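The Corner Where the Kettle Lives

Every office I have worked in had a kitchen that was never meant to be one. Someone brings in a microwave, someone else pushes a table against the wall to hold it, and within a year people are calling it "the kitchen" with a straight face.

There is now a small trade in fixing this. Plustow, a workplace design firm, sells what it calls a "pause station": a cabinet with doors, a counter and a slot for the microwave. The brochure runs to 17 pages and uses the word "ritual" more often than the word "food." The cheapest version costs $438 before delivery. I have seen one. It is a nice cabinet. Two weeks after it went in, the microwave was inside as promised, and the top was covered with water bottles, a bicycle helmet and somebody's mail.

Thandeka Makhubela manages a floor of shared desks in the Lonorum building and has heard the pitch three times. She didn't buy. "They kept asking how my people take their breaks," she told me. "My people want to heat up rice."

I share her doubts, though I wouldn't go as far as she does in defending the old setup. A folding table is cheap and easy to wipe, and you can move it when the carpet people come. It also invites everything. A flat surface at hip height next to an outlet will collect bags, chargers and half-finished drinks, and no sign taped to the wall has ever slowed that down. Drinus, which rents furniture to small companies, offers a shallower table on the theory that there's less room for clutter. All that happens is that the clutter goes up. The top of the refrigerator is the next shelf, and once the kettle is up there you are lifting boiling water down past your own face. 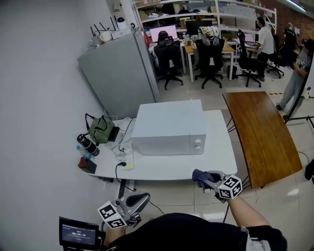 That is my one real complaint about the improvised kitchen, and it costs nothing to fix. Put the kettle on the table. Put the bags somewhere else, on hooks if you have them. If the outlet is too far away, move the table instead of letting a cord hang off the front where a sleeve can catch it. Routers can stay up high, where they seem to do fine.

The microwave itself I would leave alone. The plain white kind with two knobs is still the best one for a room full of strangers. You turn one for power and one for time. Agbenyega, an office supplier I talked to in December, wanted to show me a model with a touch panel and 300 programmed settings. I asked the salesman which ones he used at home. He thought about it and said popcorn.

Makhubela has since bought a second table, a secondhand one. It was meant for eating at. When I last stopped by, it had a printer on it.

Contact the magazine | Copyright, all rights reserved | Back to top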